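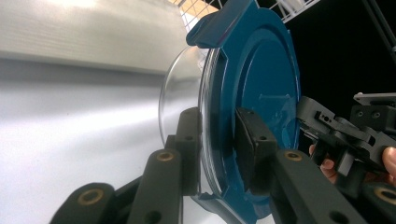
Print this message | E-mail this message | Replies: 4

Subject: Re: Kareck hand-held gripper kit, anyone bought one?
Date: Sunday, May 8, 2022
From: Nusrat Bhutto

Replying below the quote.

> We're looking at the Kareck hand-held kit for the kitchen tasks
> (open the container, put the lid back on, put it away). The rep quoted
> us 3000 for the starter set and 4000 with the spare fingers and a year
> of support. He says people can pick it up and be recording good demos
> the same afternoon, and that the fingers adapt to "any household
> object." Panell has something similar but the lead time is awful.
> Has anyone used the Kareck one for real work? Is the 4000 package
> worth it or is the spares thing just padding? We'd be buying for two
> sites, ours and Berkport.

I have no stake in this either way. We had a Kareck set on loan in February and I've handled other linkage-type grippers before and since, so take this as one person's grumbling.

"Any household object" is the line that should make you put the pen down. Ask him for snap-lid food containers. Clear tub, plastic lid, folding tabs. I have asked every vendor who has come through our door to do one in front of me, and they all want to show me a sponge or a banana instead. A sponge forgives everything. A lid doesn't. You've got a smooth flat face for the pad to push on, a curved wall for the other side to hold, and a tab that sticks out and gets in the way of whichever finger you didn't think about. Squeeze too hard and the wall bows in and the lid rides up on that side. Squeeze too little and the whole thing rolls in the fingers when you tilt it. Getting it held is the easy part. I want to see the tab opened and closed again with the tool, without the demonstrator's free hand coming in to help.

Then there's clear plastic. If you're training off camera footage, see-through walls with shiny highlights on them are going to be a headache, and no gripper is going to fix that for you. The rep told us it was "handled in software." I asked what that meant and got a brochure. I'd budget your own time for it and treat anything you get from them as a bonus.

On "good demos the same afternoon": recording demos the same afternoon, yes, I believe that. We did. The good part I'd argue with. Our new people spent the first session learning where to put their own fingers. After that they learned to hold things square. The stuff from day one we mostly threw out. One of our better operators filled a log with 554 takes over the loan and told me she'd be embarrassed to show anybody the early ones. None of that is Kareck's fault exactly, but the quote you were given makes it sound like there's no training cost and there is.

Spares. This is where I'd push hardest. On any of these linkage designs the thing that matters to me is the pivots, and whether you can get the bushings on their own. Kareck's answer to us in February was that you buy the finger as a unit. If that's still the policy then the extra thousand is for whole fingers you may not need when what you really want is a bag of small parts and a decent screwdriver. Get it in writing whether they'll sell bushings and contact pads separately, and what they charge. Pads too, because the face gets greasy from kitchen work and you'll want to swap them more often than the manual says. Ours started to slip on glossy lids before the loan was up. Could have been the pads, could have been dish soap, we never sorted out which.

Also ask what "a year of support" is. For us it was an email address. They did answer, I'll give them that, but one reply took so long we had already fixed the thing with tape.

Weight: the spec sheet says 700 grams. It may well be 700 grams. It didn't feel like it by three o'clock. If your Berkport people are doing full shifts on shelves and dish racks, where the wrist is turned most of the day, borrow a set and have somebody use it until they complain. Then ask again the next morning.

As for Panell, I've only handled theirs at the Park open day, on a stand, with a man from Panell hovering. The action was smoother. The handle was too fat for me. I wouldn't buy on that and I wouldn't wait out the lead time on it either without a trial.

So if it was my money: one starter set at 3000, not two, and nothing for Berkport until the first one has done a month of your actual tasks. Skip the 4000 package unless they break out the spares list line by line. Bring your own containers to the demo, the scratched ones from the break room, and don't let him swap in his.

Has anybody here got a Kareck set past six months of regular use? That's the number I'd really like and the rep went vague on me when I asked. I'm less interested in whether it works out of the box. They all work out of the box.

Nusrat

P.S. The carrying case is very nice. I suspect some of the 3000 is the case.

Print this message | E-mail this message | 2 shares | 4 comments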